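Seed swap weekend, and a few thank yous

Well, what a lovely couple of days! The autumn seed swap at Cletutach filled up by ten on the Saturday, 9th October, and we went through nearly 98 envelopes of calendula, broad beans and that tall purple orach everyone keeps asking me for. I ran two workshops on drying and storing herbs (my voice has only just come back) and the Arnemine choir sang us through lunch.

If you missed out, I'm doing another at the Ciditz hall later in October, with 40 places and soup included. Bring a jar and a pencil. Children are very welcome, and they're usually better at winnowing than we are!
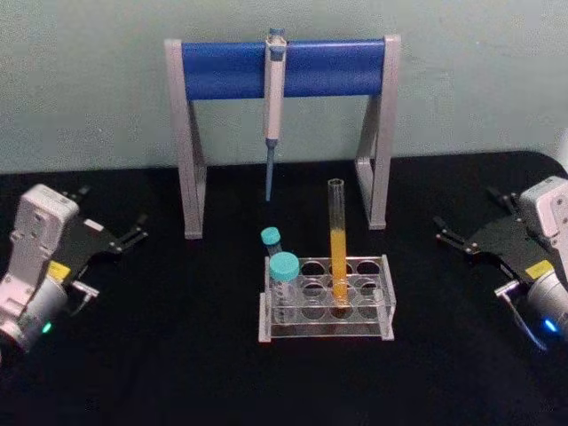 Photo: Rattanakul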